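Site visit report: Wukard kitchen test floor, Ustmont

The July visit to Wukard's Ustmont building was arranged for members of our working group on small robots in homes and shared kitchens. The subject was limited to operating rules: who may start the arm, what may be placed near it, and how changes to the work area are recorded. Hardware design was not on the agenda, and the group did not ask for performance figures.

We arrived at 9 a.m. and were given the visitor rules in print, 2 pages, with a signature line on the second. Loose sleeves are rolled up, lanyards come off at the door, and visitors stay behind the yellow floor line while an arm is powered. The line is set 900 mm from the counter edge at every station. I would have preferred to see it tied to the reach of the arm at each station, and the host agreed that this is the better method. The next revision of the floor plan is meant to do so.

Each station runs under a procedure called Modano. It covers startup, the state of the counter, speed limits and the stop test. The operator reads each item aloud and the second person on shift confirms it. The full list has 16 items. Two of them cannot be skipped under any conditions: the stop button test, and the check that all cables move freely through the range planned for that session. Working speed at the gripper is capped at 200 mm per second whenever a person is inside the line.

The counters are kept stocked like an ordinary kitchen. Wukard's reasoning is that a rule written for a bare bench tends to fail once real packages and small appliances are present, and the procedure therefore has a section on clutter. Appliances go to the sides of the counter, and food packages are kept in trays where possible. Open containers of liquid are not allowed at all. Knives are stored in a locked drawer at the far end of the room. 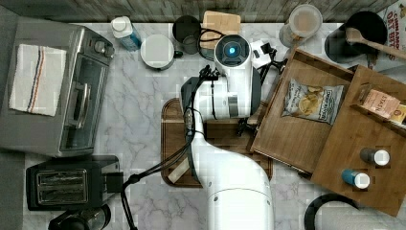

Kitchen station from overhead, with the gripper near the edge of a wooden tray and the toaster oven on the left.

Cable routing took up a good part of the discussion. The written rule asks for enough slack to let the wrist turn fully, with no loop hanging over the front of the counter. It gives no limit for slack lying on the counter surface, and two members of our group considered this a gap. A loop can catch on a handle or a light bottle. We suggested a marked cable zone on one side of the base, to be kept clear of objects.

The second room, known as Yeo, is used for reset training. New operators learn to return a counter to its starting layout from a printed plan. Any difference from the plan is written in the station log before the arm is powered again - a moved tray counts, a changed brand of cereal does not. The log sheets we read were complete, although several entries gave no time.

Open points sent to the host after the visit:

Replace the fixed floor line with one based on arm reach.
Add a rule for cable slack on the counter surface.
Require a time for every log entry.
State who may approve a change to the speed cap.

Wukard has accepted the third point. The other three are with their safety lead for review.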